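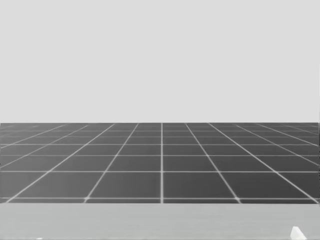

Ticket: Fernsteuerung, Demonstrationen in der Simulation
Betreff: Kopfkamera zeigt fast nur Hintergrund, Aufgabe nicht bedienbar
Projekt: Fikre
Status: in Bearbeitung
Priorität: hoch

Fehlerbeschreibung

Seit dem Update der Szene auf den neuen Stand von Vudau kann ich die Aufgabe mit den Lebensmitteln nicht mehr vorführen. Die Ansicht der Kopfkamera ist zu hoch gerichtet. Man sieht grauen Hintergrund, das Bodenraster und unten einen Streifen vom Tisch. Rechts unten ragt eine weiße Spitze ins Bild, links unten ein sehr kleiner weißer Punkt. Die Arme sehe ich in dieser Ansicht gar nicht. Ich vermute, dass die weißen Stellen Fingerspitzen sind, aber ich bin nicht sicher.

Erwartet: Die Kamera schaut auf den Tisch, beide Greifer und die Gegenstände sind sichtbar.

Was ich schon probiert habe

1. Sitzung beendet und neu gestartet. Keine Änderung.
2. Szene neu geladen, anderer Startwert (1987). Keine Änderung.
3. Steuergriffe neu gekoppelt. Die Arme reagieren normal, die Gelenkwerte laufen im Protokoll mit.
4. Kamera in der Konfiguration von „Kopf“ auf „Seite“ umgestellt. Mit dieser Einstellung kann ich den Tisch sehen.

Zu Punkt 4 habe ich noch eine Ansicht angehängt. Die Dosen und die Schachteln stehen in einer Reihe, der Greifer rechts ist offen. Vom anderen Arm ist nur der Schatten auf dem Tisch zu erkennen. Für die Aufnahme von Demonstrationen mit zwei Armen genügt mir das leider nicht, ich muss beide Greifer gleichzeitig sehen.
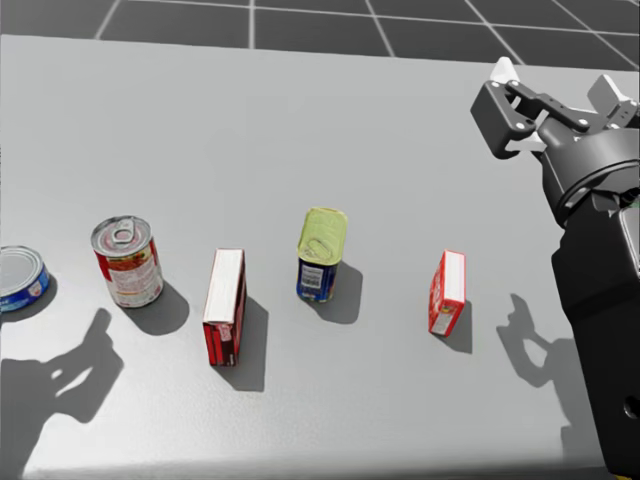 Nuria Dinsa
Bedienerin Fernsteuerung, Team Ader

Nachtrag vom 17. Juli 2018

Ich habe die Konfigurationsdateien verglichen. In der alten Datei war die Neigung der Kopfkamera als eigener Wert eingetragen. In der neuen Datei fehlt diese Zeile, und das Programm nimmt dann vermutlich null, also waagerecht. Das würde zu dem Bild passen. Eine Warnung beim Start gibt es nicht.

Ich habe die Zeile von Hand ergänzt und die Neigung auf den alten Wert gesetzt. Beim ersten Start wurde sie übernommen. Nach dem Zurücksetzen der Szene war die Kamera wieder waagerecht. Es scheint, dass beim Zurücksetzen die Datei nicht noch einmal gelesen wird.

Betroffene Aufnahmen: Im Ordner liegen 1638 Demonstrationen, davon sind 19 nach dem Update entstanden. Diese 19 bitte nicht für das Training verwenden. Die Bewegungen der Arme sind darin gespeichert, aber das Bild der Kopfkamera ist ohne Nutzen. Die älteren Aufnahmen habe ich stichprobenartig geöffnet und keinen Fehler gefunden.

Antwort Support Tornska

Vielen Dank für die genaue Beschreibung. Wir können den Fehler nachstellen. Die Kameraneigung wird beim Zurücksetzen mit dem Standardwert überschrieben. Bitte tragen Sie den Wert bis zur Korrektur zusätzlich in der Startdatei der Aufgabe ein, Abschnitt „reset“. Danach muss die Sitzung ganz geschlossen und neu geöffnet werden. Die Korrektur ist für die Version im August geplant.

Rückmeldung N. Dinsa

Den Wert habe ich im Abschnitt „reset“ eingetragen. Die Kamera bleibt jetzt auch nach mehrmaligem Zurücksetzen auf den Tisch gerichtet. Ich habe 2 kurze Demonstrationen aufgenommen und wieder abgespielt, beide Greifer sind zu sehen.

Eine Frage bleibt noch offen: Kann man die 19 Aufnahmen mit der richtigen Kamera neu rendern, wenn die Gelenkwerte und die Positionen der Gegenstände gespeichert sind? Sonst müsste ich sie neu vorführen. Bitte das Ticket bis dahin nicht schließen.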